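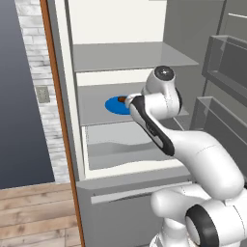
이르켈 플래그풋볼 클럽 운영팀

2022년 8월 25일

가을 시즌 선수 등록을 마감했습니다. 성인부와 청소년부를 합쳐 등록 인원은 494명입니다. 청소년부는 작년보다 팀이 늘어 경기장 배정을 다시 했고, 바뀐 내용은 각 팀 주장과 학부모 대표에게 문자로 보냈습니다. 문자를 받지 못한 팀은 운영팀으로 연락해 주십시오.

이번 호에서는 성인 1부 팀 수벨의 새 쿼터백 아르달란 샤리피 선수 소식을 먼저 전합니다.

샤리피 선수는 지난 시즌까지 모레이라에서 와이드 리시버로 뛰었습니다. 쿼터백으로 나선 경기는 공식전 두 번이 전부이고, 두 번 모두 후반에 교체로 들어갔습니다. 수벨은 여름 동안 주전 쿼터백 자리를 놓고 연습경기를 치렀고, 세바스티안 우르수 감독이 지난주 팀 회의에서 샤리피 선수를 개막전 선발로 정했습니다.

우르수 감독은 선발 이유를 이렇게 설명했습니다. "어깨가 제일 강한 선수는 따로 있습니다. 그런데 아르달란은 리시버를 오래 해서 공을 받는 사람이 언제 고개를 돌리는지 압니다. 연습경기에서 짧은 패스 성공률이 가장 높았고, 가로채기를 당한 뒤에 다음 공격을 서두르지 않았습니다."

샤리피 선수는 1월에 포지션 변경 이야기를 처음 들었다고 합니다. 그때는 보조 쿼터백을 겸하라는 정도로 알아들었고, 이적 후에 본격적으로 준비를 시작했습니다. 평일 저녁에는 퇴근하고 운동장에 나와 20야드 이내 패스를 반복했습니다. 처음 몇 주는 스냅을 받고 뒤로 빠지는 발이 맞지 않아 던지는 연습보다 발 연습을 더 많이 했습니다.

"리시버 때는 제 경로만 외우면 됐습니다. 지금은 다섯 명이 어디로 가는지 다 알고 있어야 합니다. 플레이북을 출력해서 손목 밴드 크기로 잘라 다니는데, 아직도 왼쪽과 오른쪽을 바꿔 부를 때가 있습니다. 개막 전까지 고치려고 합니다."

수벨의 공격은 작년과 꽤 달라질 것으로 보입니다. 작년 수벨은 긴 패스에 의존하는 팀이었고, 세 번째 다운에서 공격권을 내주는 일이 잦았습니다. 여름 연습경기에서는 센터가 스냅 뒤 바로 안쪽으로 빠져 짧은 공을 받는 장면이 많았습니다. 러닝백을 한쪽으로 미리 움직여 상대 수비가 대인방어인지 지역방어인지 확인하는 플레이도 늘었습니다. 다만 레드존에서는 여전히 점수가 잘 나지 않았습니다. 우르수 감독도 이 부분은 정리가 덜 됐다고 인정했습니다.

수비는 작년 선수 대부분이 남았습니다. 러셔 한 자리가 비어 있고, 두 선수가 번갈아 맡을 예정입니다. 깃발 당기기 실수가 많았던 바깥쪽 수비는 연습 방식을 바꿔 매번 몸풀기 직후에 일대일로 먼저 하고 있습니다.

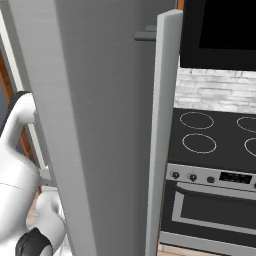

문이 열린 냉장고와 흰색 로봇 팔. 컴퓨터 그래픽.

개막전은 수벨과 플로넨트의 경기입니다. 플로넨트는 작년 결승에 오른 팀으로, 주전 쿼터백과 리시버 구성이 그대로입니다. 블리츠를 자주 쓰는 팀이어서 샤리피 선수가 공을 얼마나 빨리 내보내는지가 경기의 관건입니다. 두 팀의 여름 연습경기는 플로넨트가 한 점 차로 이겼지만, 양쪽 모두 후반에는 후보 선수를 내보냈기 때문에 그대로 참고하기는 어렵습니다.

모레이라는 샤리피 선수가 빠진 자리에 청소년부 출신 선수 두 명을 올렸습니다. 두 선수 모두 성인부 공식전은 이번이 처음입니다. 모레이라의 첫 경기 상대는 추첨 순서에 따라 승격 팀으로 정해졌고, 경기장은 제2구장입니다.

규정 변경 사항

올해부터 바뀌는 규정이 있으니 출전 선수는 반드시 확인해 주십시오.

경기 시간은 전후반 각 20분입니다. 후반 마지막 2분은 공이 밖으로 나가거나 패스가 실패하면 시계를 멈춥니다. 작년에는 후반 내내 시계를 멈추지 않았습니다.

깃발 벨트는 클럽에서 나눠 주는 것만 사용합니다. 개인 벨트는 심판 확인을 받아도 쓸 수 없습니다. 상의는 하의 안에 넣어 입고, 주머니가 있는 하의는 테이프로 막아도 허용하지 않습니다. 작년에 주머니에 손가락이 걸려 다친 사례가 있어 심판진이 요청한 내용입니다.

마우스가드는 청소년부 의무, 성인부 권장입니다. 금속 스터드가 달린 신발은 전 부문 금지입니다.

선수 교체 명단은 경기 시작 전까지 기록석에 제출해야 합니다. 명단에 없는 선수가 출전하면 해당 공격은 무효가 되고 5야드 벌칙이 주어집니다. 같은 경기에서 한 번 더 적발되면 몰수패로 처리합니다.

우천 시 경기 여부는 당일 아침 클럽 홈페이지 공지란에 올립니다. 전화 문의는 받지 않습니다. 천둥이 들리면 경기를 즉시 중단하고, 전반을 마친 경기는 그 시점의 점수로 결과를 확정합니다.

관람 및 주차 안내

제1구장 관람은 무료입니다. 주차장은 당일 2000원이며 현금은 받지 않습니다. 구장 뒤편 도로는 구급차 진입로이므로 잠시라도 차를 세우지 마십시오. 작년에 이 문제로 구청에서 주의를 받았습니다. 인조잔디 위에서는 물 외의 음료와 음식물을 드실 수 없습니다. 관람석에서는 가능하며 쓰레기는 각자 가져가 주십시오.

심판 및 기록원 모집

성인 2부 경기의 기록원이 부족합니다. 경험이 없어도 신청할 수 있고, 교육은 개막 전에 한 차례 진행합니다. 교육에서는 다운과 거리 표시, 득점 기록, 반칙 신호를 다룹니다. 선수로 등록한 분도 본인 팀 경기가 아니면 기록을 맡을 수 있습니다. 신청할 때는 이름, 소속 팀, 가능한 시간대를 적어 주십시오.

유니폼 수령

새 유니폼은 클럽 사무실에서 팀 단위로 나눠 드립니다. 주장이나 대리인이 등록 명단을 가지고 오시면 됩니다. 사이즈 교환은 등번호를 찍지 않은 연습용 상의만 가능합니다. 등번호 7번은 신청자가 겹친 팀이 많아 작년에 같은 번호를 쓴 선수에게 먼저 배정했습니다.

다음 호에는 청소년부 개막 경기 결과와 플로넨트 수비진 인터뷰를 싣습니다. 경기 사진을 보내실 분은 팀 이름과 촬영자 이름을 함께 적어 운영팀으로 보내 주십시오.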